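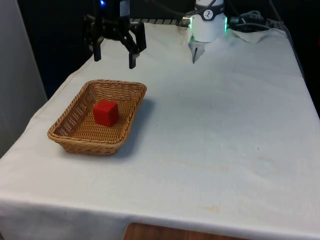 Red cube in a wicker basket, both grippers over the far side of the table.

Bench tips from the Calldale pick trials

Plain cloth, one bright object. Gaurav Agarwal ran 1,910 picks in August and the cube was missed far more often on patterned cloth than on white.

Use a shallow basket with sloping sides. Fingers catch on straight ones.

Pull the cloth smooth where the basket goes. Folds at the back can stay — they made no difference to the results.

Move the basket every 10 picks, or the policy learns the spot and ignores the cube.

Keep cables to the far edge.

Score each pick before resetting. Aarti Bansal has the sheets.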